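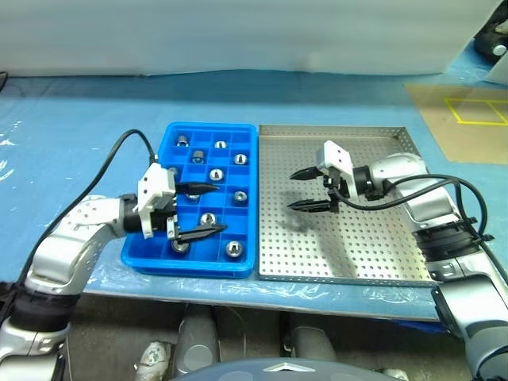 Two arms over the sorting table at Plenlow: metal parts in the blue tray, a perforated pan beside it.

Sorting Day at Plenlow

Sep 27, 2022

The parking lot at Plenlow was full by nine, so the late arrivals left their cars along the fence and walked in past the loading dock. The company makes small metal fittings for garden sprayers and washing equipment. It opens its doors to customers and neighbors once a year, usually in November. This year it moved the date up to show off something new, a two-armed robot that is being taught to move parts from one tray to another.

It is a dull job when a person does it. Fittings come off the line mixed, go through a wash, and have to be set out in trays before inspection. Plenlow has people on that work across both shifts, and the plant has had trouble keeping them. The pay is the same as on the machining floor and the machining floor is more interesting.

The robot was set up at the back of the old packing room, with a pale sheet hung behind the table. Visitors stood behind a strip of tape and were let in 10 at a time. The table had a blue covering. On it were a blue plastic tray divided into square cells, with shiny fittings sitting in some of them, and next to that a shallow metal pan full of small holes. The task for the morning was to get the fittings out of the first and into the second.

Each arm ends in a pair of black pointed fingers. They look thin for factory work. The engineer running the demonstration said thick fingers could not get down into a cell without hitting the dividers, and that an earlier set had been thrown out for that reason.

The arms came from Joltomex, which also supplied the controller. The software that decides where to reach is from Zoltex, a smaller outfit two hours down the highway, and it was the Zoltex people who did most of the talking. They explained that nobody writes out the moves one by one. An operator guides the arms through the job again and again, and the system learns from those runs. The team had recorded 132 of them before the open day and planned to keep going.

The polished parts cause the most trouble. A round fitting with a bright finish throws back the ceiling lights, and the cameras can lose its edge. The darker ones are easier to find, but some are ridged and can turn in the fingers as they come up. During our turn at the tape the right arm dropped one back into its cell, waited, and picked it up again on the second try. A few people clapped. A boy near the front wanted to know if it was mad.

Speed was the question most visitors had. On a good run the robot takes around three times as long as a person at the same table, and Plenlow did not try to hide it. The company's view is that a slow machine that can work through the night is still worth having. On grip alone the system had reached 98 percent in the week before the visit, counting a second try as a success. One retired machinist behind me said he would not have counted it.

Out in the hall, Policarpio, the firm that makes the trays, had a folding table with samples and a bowl of mints. Its trays were designed for human hands, and it is now looking at a version with lower dividers. The sales rep had a prototype in a bag and let people hold it — it weighed next to nothing.

Plenlow has not said when the robot will go on the floor. It has to handle three sizes of fitting first, and so far it has been trained on one mixed batch. Coffee was served until noon, and the tour of the plating line was called off on account of a pump.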